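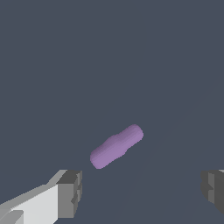
Shehata wanted to know, before reading any further, whether a benchmark with a single purple object in it could be called a benchmark. We put the question to the group and renamed the thing a trial set.

Plulura Grip Trials, data card

Contents: 518 simulated episodes, one white arm, two-finger gripper, one lavender rod on a plain grey surface. Each episode has a close view at the fingers and wider views of the arm.

Purpose: comparing two grasp controllers, Dastcombe (cautious) and Teltville (not). Both get the same start poses and up to 15 seconds, after which the simulator loses patience.
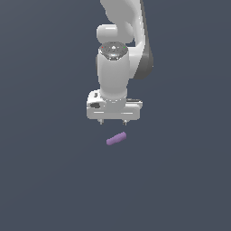 Wide view, fingers open over the rod.

Known problems: the rod lies at an angle, and Dastcombe likes to think about angles. Wrist rotation is logged in degrees in the older files and radians in the newer ones. Sorry, eh. Check the header. Colour never varies, so please don't train a purple detector and write to us about its accuracy.
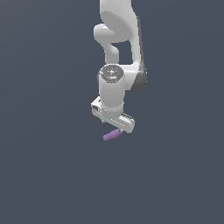 The other thing to watch is the lift label. It's set by object height alone, so a rod pinched at one end counts the same as one held squarely in the centre. A grasp quality field is planned for December.

Licence: research use. Unpack with the script in tools and keep the folder names as they are.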